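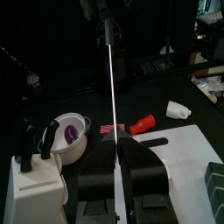

The Long Return of the Pimarham Ferry

For most of its history the town of Pimarham has been reached by water. The first written mention of a crossing dates from 1531, when the landing on the eastern bank was let to a miller in return for a yearly rent of barley and the free passage of the parish clergy. The arrangement outlived the mill, the rent and several changes in the course of the river. It came to an end only when the road bridge at Erberg opened and the last ferryman handed in his licence.

The bridge served motorists well. It was of less use to those without a car, for whom a crossing of a few minutes became a journey of 22 kilometres by way of two bus services that did not always meet. Families with relations on both banks saw less of one another. The Saturday market at Kundside, which had drawn much of its custom from the Pimarham side, shrank to a single row of stalls and was eventually moved indoors.

Proposals to restore the crossing were put forward at intervals and set aside on grounds of cost. The present scheme differs from its forerunners chiefly in scale. Earlier plans called for a vessel able to carry vehicles, with new ramps and a widened approach on either bank. The boat that entered service in July carries foot passengers and bicycles only, and uses the old stone landings, which required repair but no enlargement.
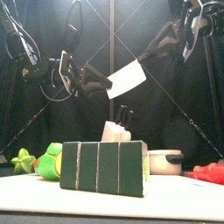 This page was last changed on October 7, 2024.

The vessel was built at the Vachon yard, a short distance downstream, where flat-bottomed working boats have been made for several generations. Her hull is of larch on oak frames. The yard was asked to follow the lines of the earlier ferries as closely as present safety rules permit, and it drew on a set of paper patterns kept in its own loft. The chief departure from tradition is the electric motor, charged overnight from a post beside the western landing. Passengers who remember the former boat remark most often on the quiet.

A crossing takes eight minutes in ordinary conditions and somewhat longer when the river is high. The timetable has been drawn up with the school day and the surgery hours at Kundside in mind, and the last boat leaves the eastern bank after the evening train. Residents of both parishes travel at a reduced fare. Bicycles are carried without charge, and dogs are admitted on a lead.

Use of the service has been greater than was forecast. On fine days during the summer almost 400 passengers were carried, many of them walkers on the river path, who had previously turned back at Pimarham. The café at the eastern landing has extended its hours, and the parish has agreed to keep the shelter there open through the winter.

Questions remain about the colder months. Ice seldom forms on this stretch of the river, but fog is frequent, and the boat may not sail when the far landing is hidden from view. On such mornings passengers will be directed to the Erberg bus, for which ferry tickets will be accepted. Notice of any suspension is to be posted at both landings by six o'clock.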